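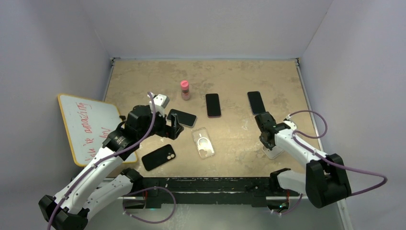
Two arms on the front bar.

Evening opening in February

From February the library in Skurthorpe stays open until 8 pm for the language circle. We have now 198 members, and the small reading room has only 50 chairs, so please write your name on the list at the desk before you come. Tea costs 80 pence. Bring your own cup if you can. Books borrowed in the autumn should be returned first, also the dictionaries. Questions please to Darcy Desjardins.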